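关于我们

2023年4月16日　文：Nia Dafis

Skusero 是一家替别人写规矩的公司。准确地说，我们为使用机械臂的实验室和小型车间编写操作规范，再派人去现场看看有没有人照着做。第二项工作通常比第一项费时间。

公司最初只有2个人，在 Endberg 租了一间朝北的屋子。第一份规范写了817条，客户很客气地收下，拿去垫了显示器。我们去回访时看见了，高度倒是正合适。第二版压到100条，据说有人读完了。现行的《Sasa 桌面作业守则》一页纸印双面，字号正常，不用放大镜。

守则管的都是小事。开工前，台面上只留本次任务要用的东西，咖啡请放到别处，包括主管的咖啡。物件的摆法要写进记录，“随便放的”也算一种摆法，但得写明是谁随便的。机械臂通电以后，手不进工作区；非进不可，先按停，再进。急停按钮不许挂外套，这一条是7月加上的，原因我们答应过客户不提。

常有人问，推几块彩色积木也要讲规范吗？要讲。在积木上养成的毛病，换成玻璃器皿以后一样不少，只是账单变长了。

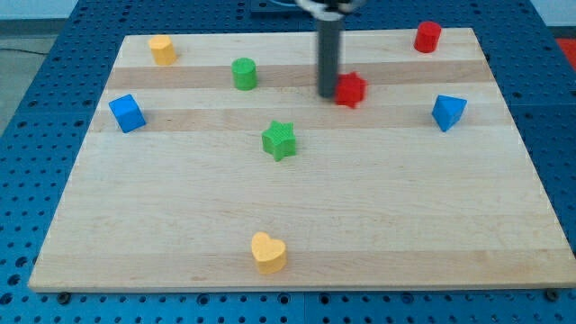
所以我们的培训从桌面任务开始，一期2天。头一天基本不碰机器，学员轮流念自己写的任务说明，由旁人照字面执行。“把它挪过去一点”这种句子，往往撑不过上午。次日才上机，每次动作之前先说出目标物和停止条件，说不出来就不动。

审核这边由 Gunnlaugsson 组负责，他们看记录比看机器仔细。记录里几乎每一处“同上”，都会被他们追问到底同的是哪个上。被问过的客户多半不太高兴，续约的倒也不少。

我们不卖机械臂，不修机械臂，也不评论您选的是哪家的机械臂。如果您手头有一份没人翻过的操作手册，欢迎带来，厚度不限。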